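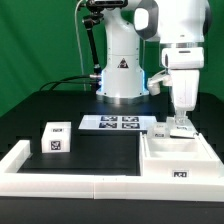
Who pays if a tenant's storage cage floods again? The building does, up to $200 per unit, once the new rules take effect in June.

Drokby House Tenants Association, monthly meeting, minutes
Started 7:05 pm in the laundry side room. 22 households signed in, enough for a vote. Minutes from last time read out, one fix: the bike rack is going on the north wall, not the south. Approved.

The question at the top came up first and took up most of the first half hour so it goes first here too.

1. Storage cages
Water came in under the back door twice this spring. Management's letter passed around. Offer is $200 per unit for damaged items, photos required, claim form within two weeks. Several people said two weeks is too short if you're traveling. Agreed to ask for four. Also agreed to ask that the claim form be left in the lobby as well as online, the web form doesnt work on older phones.
Question from third floor: does it cover things stored directly on the floor? Letter doesn't say. To be asked in writing.
Pallets — management says they will supply them, no date given. Ask for a date.
Old claims from the first flood stay open. Bring receipts if you have them.

2. Heat and hot water
Boiler contractor (Rahimi Heating) is coming back for the valve on the east riser. Hot water off from 9 am to 2 pm that day, notice to go up on each floor beforehand. Last time the notice was only by the elevator and people who use the stairs missed it.
Radiators on five still knocking at night. Contractor says air in the line. Tenants on five say they were told that last winter also. Put on the work order as a separate item so it does'nt get closed with the valve.

3. Laundry
Vuvico wants to swap the coin machines for card ones. Pros and cons talked over, a lot of cons. Main worries: minimum load on the card, no refunds at the machine, older tenants who would like to keep using quarters. Somebody's last building had cards and the reader was down for most of a month.
Motion: accept card machines only if two washers and two dryers stay on coins. Passed, three against, one abstaining.
Also the drain by the last washer smells. Work order in.
Hours stay the same, 7 am to 10 pm. Please stop starting a dryer at 9:50.

4. Money
Balance after last month's expenses is $1,000. Coming out of that: $200 for the courtyard (see 5), printing, stamps. Dues are still voluntary. Envelope went around, total to be added next time.
Short argument about whether to pay for a lawyer's hour over the storage letter. Quote was $700. Too much for now. Free tenant clinic at the library to be tried first — need someone to bring copies of both letters and the lease rider. 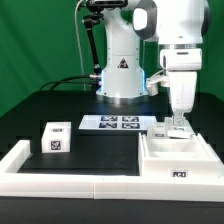
5. Courtyard
Planting day moved to the morning, too hot after lunch. $200 approved for soil, mulch and a new hose. Two of the raised beds need a board replaced before anything goes in. Tomatoes on the sunny side, herbs by the bench, same as last year. Mint in pots ONLY.
Request for a second bench. Liked by all, no money. Ristotar Lumber down the street sometimes has offcuts, will ask.
Dogs: leash on in the courtyard, bag bin gets emptied twice a week now. Still getting full. Ask for a third pickup.

6. Packages
Boxes going missing from the lobby again, four this month that we know of. Options: locker, shelf inside the office, asking carriers to bring everything upstairs. Locker is slow and needs management's OK. Office shelf can start right away if the office agrees to stay open until 6. Letter to go out with the storage one to save a stamp.

7. Other
Front door closer slams, second floor can hear it all night. Work order.
Recycling — flatten boxes. Pizza boxes go in the trash.
Hall light outside 4C out again.
Stroller parking under the stairs: put off, ran out of time.

Next meeting same room, 7 pm. Bring your own chair if you can, we were short.
Closed 8:40 pm.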